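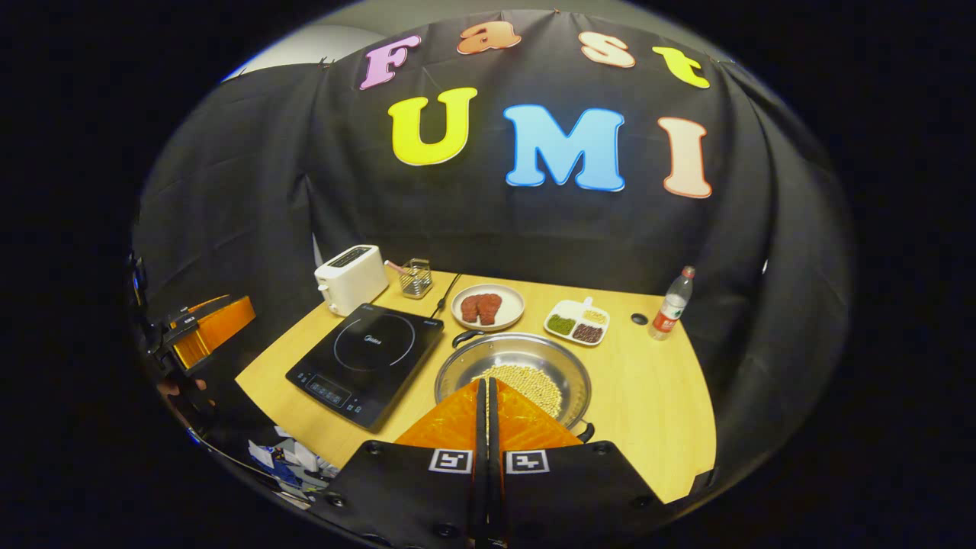 Subject: Re: [chores-and-machines] Is any of it worth having in a real kitchen yet?

Hello all,

I've been meaning to answer Wissam for days and kept starting and then having to go and do something else, usually cooking, so at least I've been thinking about it with my hands in the right place. My own view is that we argue far too much about legs and faces on this list and far too little about fingers and beans. Cooking a supper for two is a horrible thing to ask of a machine, and I don't mean a fancy supper. Take the tabletop with "Fast UMI" up on the black cloth behind it: a Midea induction cooktop, a toaster, a plate with two pieces of raw red meat, a white tray divided up for different things, and a heap of soybeans in a wide shiny pan with the two orange finger pads pointing at it. I could set that out at home from one cupboard and the fridge, and pretty much every item on it is a different kind of trouble.

Here is the bit of Wissam's message I'm replying to, for those of you on the digest:

> From: Wissam Mansour
> Subject: Is any of it worth having in a real kitchen yet?
>
> I run a small lunch place, 22 seats, and I get sent something
> every month by a company who would like me to believe that I can
> stop hiring for prep. The latest was from Flalteo. Lovely film, an arm
> tips chopped onion into a pot, everybody claps.
>
> What I want to know is dull. Could one of these take a sack
> of dried beans, weigh some out, pick through for stones, rinse them
> and get them on the heat while I do the bread order? Could
> it lay out meat and wipe down afterwards so I'd be happy
> to put salad on the same surface? I don't need it to be
> quick. I need to be able to turn my back on it.
>
> And if the answer is no, is it no because the hands are bad, or
> because the brains are bad, or because no one has bothered?
> My sister says it'll all be sorted in 3 years. She said that when I
> opened, mind you.
>
> Wissam

Right then. I'll take the beans first, because I think they're the most interesting part and also the part where I've done something myself.

Some of you will remember that I spent last May helping out at Parsa, the training kitchen, where they had a pair of arms on loan for the term and wanted somebody who cooks to stand next to them and say "no, not like that". My whole job was saying that. We did a lot with pulses. Pouring beans from a jug into a pan was fine, really quite good by the end, and you could go and stand at the other side of the room while it did it. Picking up one bean that had landed on the worktop was a different world. The fingers would come down either side, close, and the bean would shoot off like a pip. Soft pads helped, and so did coming in at a slant, but a person doing the same job doesn't pick the bean up at all, they sweep it to the edge with the side of the hand and catch it in the other one. It took us an embarrassingly long time to think of showing it that.

So on "are the hands bad", my answer is a bit, yes. Two flat fingers will do far more than I used to think (I've seen people do nearly everything in a kitchen with a thing like a pair of salad tongs, and if a person can do it holding the tongs, then the tongs aren't what is stopping you). But picking through for stones, Wissam, I wouldn't ask of any of them. You do that half by eye and half by feel, with the beans running under your fingers, and the feel is missing. I'd buy ready-sorted beans and save everybody the bother.

Weighing out is easy. It was easy before there were arms. Put a hopper over a scale and be done with it.

Rinsing is middling. The sink is the problem more than the beans, as wet steel with a light over it seems to upset the cameras. So do shiny pans, by the way! We had a lovely big stainless one that showed you the ceiling, the arm and your own worried face, and the arm's idea of where the bottom of the pan was could be off by a good bit depending on the time of day. The dull enamel one gave no trouble at all. If you ever do get a machine in, go and buy the ugliest matt pans you can find.

Then heat. I know people worry about machines and hobs but I thought this was one of the kinder bits. An induction hob has no flame to lean into, and the machine could in theory be wired to the thing directly and never touch a button. In practice ours had to press the buttons, because the hob was an ordinary one out of a shop, and touch buttons are a pig. They don't go in. There's nothing to feel, and some of them want skin and won't have rubber at any price. Afaf Hattar stuck a bit of damp sponge on one finger and that worked for most of an afternoon. I'm fond of this story but I wouldn't want to run a lunch service off it.

Now meat, and the wiping. This is where I'd say a flat no, and I'd say it's the brains, or anyway the bit of the brains that worries. Putting a slab of meat on a plate is not hard for an arm. It's floppy and it sticks to things but it's big, and you can be clumsy with it. What the arm doesn't do is remember that it has been touching raw meat. I mean you can tell it to, you can write the rule down, fingers go in the wash after the plate. But the meat drips, or the edge of it brushes the next tray along, and a cook sees that from the corner of her eye and goes "bother" and changes the cloth. I never once saw a machine go "bother". Until it does, I'd keep the raw meat and the dry stuff at opposite ends of the room and give the machine only one of them.

Wiping down in itself has come on a lot. A flat table with nothing on it, lovely. A table with a toaster on it and its cord trailing across, less so. Cords are awful. They look like a line drawn on the table until something catches on them, and then whatever's on the other end comes along for the ride. I'd forgotten how many cords I have on my own worktop till I started looking at it with all this in mind, and there's a jar of utensils with handles sticking out at every angle as well, which I knock over myself about once a week and I've got two good eyes and thirty-odd years of practice.

On "has no one bothered", I think they have now, and the way they're bothering cheers me up. The fashion used to be for writing out every movement. Now a person does the chore over and over with a gripper in their own hand and a camera looking along it, and the machine is trained on that. You can do it fast, you can do it in any old kitchen, and you don't need the expensive arm in the room while you do it. At Parsa we had 1,325 goes of bean-pouring by the end of the month, and I did a good share of them, and I can tell you my pouring is now superb. The drawback is that the machine learns your pouring, on your table, with your jug. We moved the jug to the other side one morning and it was like starting again (well, not quite, but it felt like it before coffee).

Somebody asked in the last digest about Prandirus. I've only seen it working at a trade day, so take this with salt. It portions cold food into trays and it's good at that. It had 5 containers in front of it, always in the same places, and a person to refill them. For a canteen, a hospital, an airline, I can see the sense. For a place with 22 seats where the menu depends on what turned up at the door, you'd spend the morning getting it ready to save yourself the morning.

And shop floors, since we're meant to cover those as well. My brother-in-law packs at the Stilport warehouse and says the arms there took over the boring end of the line and left the annoying end, so now he gets nothing but split bags and crushed boxes all shift. I suspect kitchens would go the same way. The machine gets the pouring, you get the bean behind the cooker.

So, Wissam, if you made me write you a shopping list: let one do portioning and pouring if the price ever gets sensible, let it load trays into a dishwasher (I've seen that done properly, with a person nearby), and keep everything with raw meat or a knife or a judgement in it. Could you turn your back? On the pouring, yes, I did. On the rest I'd want to be within shouting distance, and then you might as well be doing it.

I don't think your sister's 3 years is mad for one chore in one kitchen. For "supper", meaning you say supper and go and sit down, I'd put it a lot further off and I wouldn't like to name a figure. I'd love to hear from anyone who has had one in a working kitchen for longer than a month, though, particularly about cleaning the fingers. Ours had little ridges on the pads for grip and I spent more time getting bean skins out of them with a cocktail stick than I'd care to admit. Do the pads come off? Can they go in the dishwasher? The leaflet was silent on it.

Also, Afaf, if you're reading, what was that sponge? The pink ones I've got are too thick.

Must go, the lentils are catching.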